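Weighing Old Gold in Plain Sight: The Case for a Written Offer
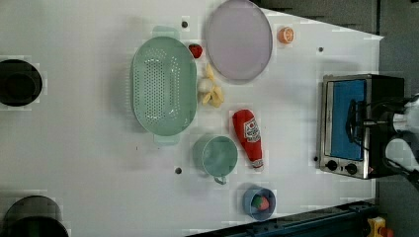 A colander, a plate and fruit on a white tabletop.

The trade in second-hand gold and jewellery depends on a transaction in which one party usually knows a great deal and the other knows very little. A person who brings an inherited bracelet to a counter may have no idea of its fineness, its weight or the price of metal on the day. The buyer knows all of these within a few minutes. It is the view of this association that the difference should be narrowed in writing, before any money changes hands, and that the voluntary code now in use in Warnudville and Mototholm does not go far enough.

The present code asks member shops to display the day's buying rate and to test articles in the presence of the customer. Both requirements are sound. Neither obliges the shop to record what the test showed. A customer who declines an offer therefore leaves with a figure remembered from conversation, and a second shop has no means of knowing whether it is looking at the same reading. Comparison, on which the code's whole defence rests, becomes a matter of recollection.

We propose that every offer above a modest threshold be set down on a single sheet. The sheet would state the gross weight, the weight allowed for stones and fittings, the fineness found and the method used to find it, the rate applied, and the sum offered. It would be signed by the member of staff who carried out the test and would belong to the customer whether or not the sale proceeded.

Objections have been raised, and they deserve a proper answer. Murali Shetty, writing on behalf of the smaller shops in Mototholm, has argued that a written offer invites customers to carry one dealer's labour across the road to another. The concern is understandable. Testing takes skill, and an honest shop that spends a quarter of an hour on a tangled box of chains may see the business go elsewhere. Yet the same shop benefits when the traffic runs in the other direction, and a dealer whose rates are fair has reason to want them seen. Should the time spent prove a real burden, a small and clearly displayed testing fee, refunded on sale, would be preferable to silence.

A second objection concerns fineness. The portable instruments found in many shops read the surface of an article, and heavy plating can mislead them. Some members fear that a signed sheet would be treated as a certificate of assay. We consider this a question of drafting. The sheet should say in ordinary language that it records a shop test, and it should name the method. A customer is able to understand that a touchstone and an assay office are different things, provided that someone says so.

The evidence from practice is limited but useful. When Varela, a family firm with two counters in Warnudville, adopted a written offer last July, it issued 1,005 sheets before its first review. Of these, 51 led to a query from the customer, most of them about the deduction made for stones. Prapai Klinhom, who oversees buying at the firm, reported that the queries were settled at the counter by removing the stone or by weighing a comparable setting. No great weight should be placed on the experience of a single business. It does suggest, however, that the stone deduction is the part of the calculation customers find hardest to follow, and the code should address it directly.

There is also the matter of sentiment. Articles brought for sale often come from a bereavement or a divorce, and the seller may be anxious to have the business finished. An offer that must be accepted on the spot takes advantage of that state of mind, even where no advantage is intended. We would ask that the weight, deduction and fineness on the sheet be honoured until the close of the following working day, with the metal rate adjusted if the market has moved. Pillatar, whose shops already hold offers overnight, applies precisely this distinction.

The code is due for revision this year, and comments from members close on 2026-04-23. We urge shops of every size to support the written offer and to send with their comments a copy of any form they already use, so that the wording finally adopted may be drawn from the counter.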